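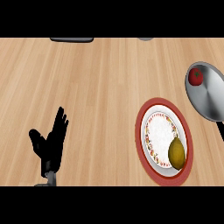 Simulated kitchen table, hand at left, yellow fruit on the plate and tomato in the pan.

Search this list
Enter words or subject
Go

Subject: Re: [suto-demos] Start position of the hand and treatment of pauses
From: Suto Demonstration Desk, Pristard
To: suto-demos
Date: 24 Jan 2025

Dear members,

The Desk thanks the Pētersons group for its message, the relevant part of which is quoted here. The questions concern every site that records by remote control, and the reply is therefore sent to the whole list.

> In preparing our share of the kitchen table tasks we have met some
> points on which the recording guide is silent or may be read in more
> than one way.
>
> First, the guide asks that the hand be "clear of all objects" at the
> start of a demonstration. Our operators have taken this to mean that
> no part of the hand may touch anything. The checking script seems to
> want a good deal more room than that, and has refused 13 of our
> recordings on this ground alone.
>
> Second, new operators tend to stop in mid-air before closing the
> fingers, particularly when the item lies close to the rim of a plate
> or against the side of a pan. Should these pauses be cut out before
> the recordings are sent in?
>
> Third, we should like to know whether a dropped item always spoils a
> demonstration. On several occasions the operator has picked the item
> up again at once and completed the task in good order.
>
> We should also be glad to learn whether demonstrations made with the
> glove and those made with the hand controller may be sent in together.

On the first point, the wording of the guide is at fault and will be corrected. The hand should begin over bare table, upright, with the fingers open and with a clear stretch of wood between it and the nearest object. The checking script measures from the outer edge of the plate or pan, including the rim, and takes no account of the food inside. Operators who judge the distance from the fruit will often find themselves too near. The Pētersons recordings that were refused have been looked at again by the Desk. They may stand, provided that the start position is entered in the notes field for each one. They need not be made again.

Members are reminded that the view given to the operator in Zitivia is narrower than the table itself. Items at the far side may show only their lower edge, and the arm below the wrist passes out of sight. An operator who needs to know where the forearm lies should use the side view before starting, and should return to the main view before pressing Record. Changing the view during a demonstration is still not allowed.

On the second point, pauses should not be cut out. The recordings are used to train the hand's controller, and a cut leaves a jump in the finger positions that no real movement would produce. The learning team at Pristard removes idle stretches itself at a later stage, using the same rule for every site. If a pause lasts longer than 5 seconds, however, the demonstration should be stopped and begun afresh.

The Desk has noticed the same hesitation among its own operators, and in most cases practice has cured it. It is usually found where the operator brings the hand straight down on a round item resting against the wall of the pan. The fingers then meet the rim before they meet the item. Approaching from the open side of the pan, with the thumb lowered first, gives a steadier grip. Sites may wish to let new operators practise this with recording switched off. No fixed amount of practice is laid down, and the decision is left to the site.

On the third point, a drop does not always spoil a demonstration. Where the item falls back into the plate or pan from which it was taken, and is picked up again without a reset, the recording should be kept and marked "recovered". Where it lands on the table, the recording should be kept only if the task sheet permits a second attempt from the table. Where it leaves the table, the recording should be thrown away. Operators should not drop items on purpose in order to produce recovered examples. A separate task sheet for recovery is in preparation.

Glove and hand controller recordings must be sent in separately. Finger spread is read directly from the glove, whereas the controller fills it in from a table of set grips, and the two cannot be sorted apart afterwards with any certainty. Please use 2 folders and give the name of the device in each folder title.

The Desk now holds nearly 500 accepted demonstrations for the kitchen table tasks, of which the greater part were received after the November revision of the guide. Recordings made under the earlier guide remain valid and should not be renamed. Sites that have changed the finger speed limit in Zitivia from its supplied value are asked to tell the Desk before sending anything further, and to state the value used.

A corrected page covering start positions will be sent to this list. Until it arrives, the present message should be treated as the rule in force. Further questions should be sent to the list and not to the Desk's own address, so that all sites may read the answers.

Yours faithfully,

Suto Demonstration Desk
Pristard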